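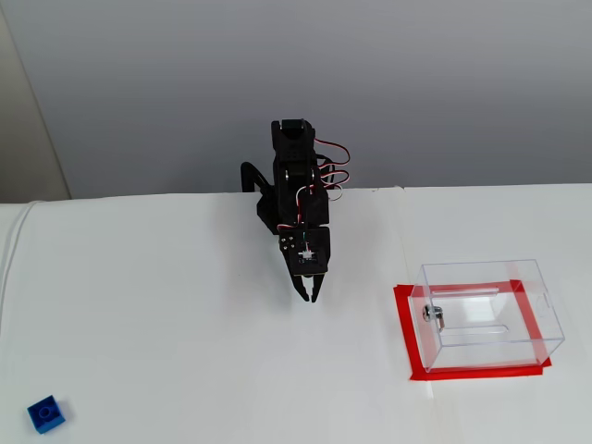 Poste de travail, pince vers le bas : le bac transparent dans son contour de ruban rouge, la brique bleue en bas à gauche de la table.

Reproduire le protocole « brique dans le bac » de Widora

Cette page reprend la procédure suivie par Nandini Salian et Raghavendra Lobo pour comparer deux politiques apprises par imitation sur un petit bras à servomoteurs. Le code s'appelle Widora, les scripts cités sont à la racine du dépôt.

1. Préparer la table
Recouvrez le plateau de blanc. Collez le ruban rouge en rectangle à droite du bras, puis posez le bac à l'intérieur, loquet vers l'avant. Le ruban sert à remettre le bac en place entre deux essais. Ne le déplacez plus une fois l'enregistrement commencé.

2. Vérifier le bras
Lancez check_joints.py et amenez chaque articulation en butée. Les boucles de câble doivent rester assez lâches pour que le poignet tourne sans tirer dessus. Position de départ : doigts presque joints, juste au-dessus de la table.

3. Enregistrer les démonstrations
Tirez la position de la brique avec sample_start.py. Notre jeu contient 1678 démonstrations, dont 714 avec la brique près d'un bord. Supprimez celles où l'opérateur s'y reprend à deux fois pour saisir la brique : elles apprennent au modèle à hésiter.

4. Entraîner
Gardez neuf pas d'action par prédiction. Avec une valeur plus élevée, la pince se referme souvent trop tôt.

5. Évaluer
Comptez un succès si la brique repose au fond du bac et si le bac n'a pas quitté son contour. Une brique coincée contre la paroi est un échec. Notre évaluation porte sur 357 essais, répartis entre les deux politiques. Celle qui reçoit aussi l'effort mesuré aux doigts échoue moins souvent à la saisie. Au-dessus du bac, nous n'avons pas vu de différence nette.

Les reflets sur le bord du bac restent un problème. Anil Reddy a essayé un éclairage plus diffus en novembre, les résultats seront ajoutés au dépôt.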